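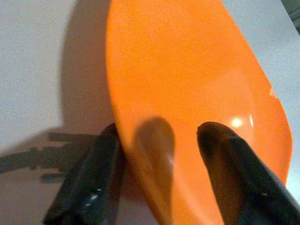
Marina Mitsotakis-Vlachou wrote:
> Will there still be 20 of us on the packing floor once the arms do the scooping? My wrists won't miss it, but I'd like to know what my shift looks like.

June, 4.10 pm
From the Drustent floor team

Marina, good question, and yes – all 20! Nobody's hours change. The arm at bench 2 is learning the orange scoop now, and I could watch it all day. It takes over the filling, and we move to checking weights, mixing the blends and setting up the next run (the bit I've always liked best). Training is paid and open to both shifts. Come over to bench 2 at tea break and have a go – the stop button is easy to reach and you'll pick it up fast.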